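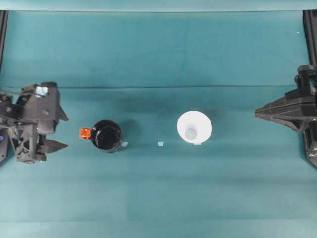 Furnival wrote in to say that ironing a tablecloth is a waste of a Sunday, and that anyone who visits and notices the creases can be given the iron. I have some sympathy. But the post has also brought a good many pleas for help with fold lines, so cloths it is this month, with a few scraps from the bottom of the tips drawer.

Creases first. Most fold lines are put there by us, by folding a cloth in the same place every time and then leaving it under a pile of other cloths from one Christmas to the next. Roll it instead. The tube from a roll of wrapping paper will do, with a sheet of plain tissue round it first, and the whole thing can live on top of the wardrobe with everything else you have rolled up and forgotten.

If you must fold, fold in thirds one time and quarters the next. You will still get creases, but they'll be fainter and in different places — variety being the best most of us can hope for.

For a crease already in residence, mist the cloth with plain water, smooth it flat with your hands and leave it overnight. Cotton usually behaves. Polyester sulks, and wants a cool iron on the wrong side with a tea towel in between. Iron along the fold and never across it, or you'll have two.
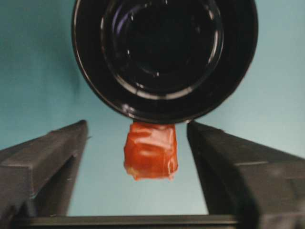

Candle wax next. Leave it alone until it is properly hard, then lift off what you can with the back of a knife. Lay brown paper above and below the mark and go over it with a warm iron, moving to a clean bit of paper as the wax comes through. Coloured wax may leave a stain behind, for which the traditional remedy is a fruit bowl.

Gravy and anything else greasy: a drop of washing-up liquid, worked in with a fingertip, left for ten minutes, then washed as hot as the label permits. Check the mark before the cloth goes near a tumble dryer. Heat sets grease for good, as my green one from November can testify.

Red wine: blot, cold water, blot again. Salt is what people throw at it so as to look busy. 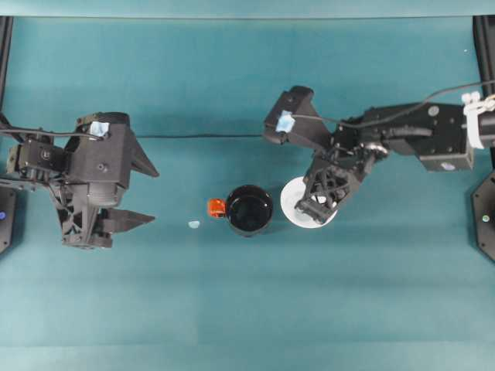 A plain cloth shows everything, including its good points.

Washing: 60 degrees for white cotton, 40 for most colours, and shake the crumbs out of doors beforehand. Crumbs in the drum turn to paste and come out on your socks.

Last scrap. A reader in Treven keeps her cloth from blowing off the garden table by sewing a small pocket into each corner and putting a pebble in it. Take the pebbles out before washing. She mentions this with some feeling.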